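Cleaning Ceilings, High Walls and the Boxed-In Parts Up Top

Most of us clean a room from the waist down and forget the rest until the light hits it at the wrong time of day.

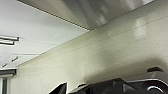 How often does a ceiling need to be cleaned?

Twice a year is enough for most rooms. Kitchens need it more often, about every three months if you fry a lot, and a spare bedroom can go a full year. Dusting is a separate job and can be done whenever you have the long duster out for something else.

What you need

A long-handled duster with a washable head
A flat mop with a clean microfiber pad, kept only for walls and ceilings
Two buckets, one for soapy water and one for rinsing
Dish soap
Old sheets for the floor
A sturdy step stool
Safety glasses, or any glasses you don't mind getting splashed

We use the Lilutmont flat mop at home. The pad comes off with one pull and the handle locks at full length, so it doesn't slide back down while you work. Any flat mop with a swivel head will do. String mops are no good up high, as they drip down your sleeves.

Start dry

Always dust before you wet anything. Water on a dusty ceiling makes gray streaks, and those are harder to get off than the dust was. Work from the far corner toward the door. Pull the duster along in one direction and lift it off at the end of each pass.

Corners where two walls meet the ceiling hold the most cobwebs. Twist the duster as you pull away and the web will wrap around it. If you push a web flat against pale paint it can leave a mark. A dab of dish soap on a damp cloth usually takes that off.

Washing a painted ceiling

Put four drops of dish soap in a bucket of warm water. More soap means more rinsing. Wring the pad until it stops dripping, then wipe in long, straight passes. Rinse the pad often and change the water when it looks cloudy.

Test a small patch first, somewhere near a corner. Flat paint can rub off on the cloth or dry shiny where you scrubbed. If that happens, stop and stay with dry dusting. Don't wash textured ceilings at all, and leave any older ceiling finish alone until you know what it is made of.

Panel ceilings

Go lightly along the seams. Wipe in the same direction the seams run, with the pad barely damp, and keep water out of the joints. Some panels can't be washed, so check with whoever put them in if you can. A dry soft brush vacuum attachment is the safe choice when you don't know.

Bulkheads and soffits

These are the boxed-in sections that hang lower than the rest of the ceiling, often hiding pipes or ducts. Painted ones get the same treatment as the ceiling. Smooth or shiny ones show every wipe mark, so they need a second pass with a dry cloth right behind the damp one. I use the Catamberg glass cloths for this – they are thin, but they don't leave lint.

Pay attention to the lower edge. If there is a lip or trim strip, dust sits on it and falls on the wall when you wash. Run a dry paintbrush along the edge first. A two-inch brush taped to a broom handle works well and costs next to nothing.

Skip abrasive powders and scrub pads on anything with a sheen. They leave fine scratches that catch the light.

Vents and light fixtures

Turn the power off at the breaker before you wipe a light fixture, and let it cool. Use a dry or nearly dry cloth. Never spray cleaner straight onto a fixture.

Vacuum vents with the brush attachment. If the cover comes off, wash it in the sink and let it dry all the way before you put it back. Dark smudges on the ceiling next to a vent are usually dust carried by the moving air. Wipe them with the soapy pad, and check the filter while you're at it.

Tops of door and window frames

Do these last, after the ceiling and walls, as everything from above lands on them. Vacuum first, then wipe with a damp cloth folded in four so you can turn to a clean side. In a kitchen the dust will be sticky. Lay a warm soapy cloth on it for a minute and it will come up without scrubbing.

Touch-up paint

Some marks don't wash out. Before you repaint a patch, stir the leftover paint well and try it in a spot behind a door. Old paint on the wall may have changed color a little, even if the can says it's the same. If the patch shows, paint the whole wall from corner to corner. Ceilings are the same – a patch in the middle nearly always shows.

Write the paint name and the room on the lid with a permanent marker, and store the can where it won't freeze.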